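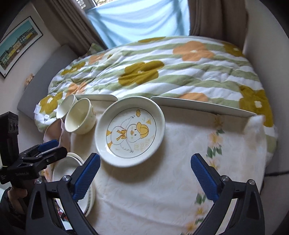 **Tamsin Doolan**

KEREAMA, September – Cirnix will buy 50 hand-held grippers for its home tableware program next year and put off the purchase of a fixed robot arm until the year after. The equipment plan was approved on Sunday and covers grippers, replacement finger pads, camera mounts, cables, storage and household goods.

The program, called Videdow, records people handling ordinary dishes with grippers in ordinary rooms. Sessions use plates, cups, bowls and serving dishes, set out on cloths over beds, tables and counters. The recordings are used to train software for robots that will one day clear and set tableware in homes.

Under the plan, the grippers will be ordered from Itow in two lots. The first lot is due before the start of the new session schedule. The second will be ordered after the first has been through a full round of inspections, and Cirnix may change the finger pads it asks for at that point.

"We looked hard at buying the arm now," said Shona Hapeta, purchasing manager at Cirnix. "It would have used most of the budget and we don't have enough recordings to make good use of it. A gripper goes in a bag. Two people can be working in a bedroom in Kereama by nine in the morning."

**Pads and spares**

The largest change from the current year is in spare parts. Cirnix has set aside money for 800 finger pads, with screws and jaw parts on a separate line. This year pads were bought a few at a time from general supplies, and several sessions were moved when none were in stock.

The textured blue pads now in use will stay the standard for tableware. Glazed plates and cups are hard to hold by the rim with a bare jaw, and low-profile pads tested in the spring did not grip shallow dishes well enough. Pads will be replaced on a fixed schedule. Operators can ask for an early change and do not need a supervisor's approval.

Camera mounts are budgeted separately from the grippers. Noeline Paewai, who runs field sessions, asked for the split.

"The mounts and the jaws don't wear out together," Paewai said. "If a mount goes, I want to order a mount. Last year I had to write up a whole unit to get one clamp."

**Household goods**

Videdow will also have its own line for dishes and cloths for the first time. The plan allows for 70 mixed sets, bought secondhand where possible. Buyers have been asked to look for printed plates, cups of different heights, long serving dishes and bowls that stack. Plain white sets are already well covered, and no more than a small share of the new goods should be undecorated.

Cloths will be bought in a range of weights and prints. A plate on a soft surface can tip when a finger touches its edge, and the program needs more recordings of that than it has. Comforters, table covers and small towels are all on the list. Bulk packs of identical items are not.

Breakage is treated as a running cost. Field teams will report broken dishes at the end of each month, and replacements will be drawn from stock without a new purchase request.

**The robot arm**

The decision on a fixed arm will be taken up again in next year's budget. Murray McAlister, head of engineering, has been asked to prepare 3 quotes, each to include installation, guarding, training, a service contract and the cost of the floor space. Earlier quotes covered the arm and controller only and could not be compared.

McAlister said the delay would give his group time to settle the hand that goes on the end of the arm.

"I'd like it to use the same fingers and the same pads as the hand-held units," he said. "If we buy the arm first, we'll end up paying for adapters, and then paying again when we change our minds."

No jobs are affected by the plan. Cirnix expects to train more operators when the first lot of grippers arrives. Existing units will be checked, and those that pass will be kept for training and as backups in the field.

**For suppliers**

Suppliers of tableware, bed linens and storage cases can ask for the item list from the Cirnix purchasing office in Kereama. Offers for mixed and incomplete sets are welcome. Samples should not be sent before a buyer has replied.

**About Cirnix**

Cirnix develops handling software for household robots. Its offices and workshop are in Kereama.

**Press contact:** Tamsin Doolan, Cirnix communications

**Purchasing contact:** Shona Hapeta, Cirnix purchasing office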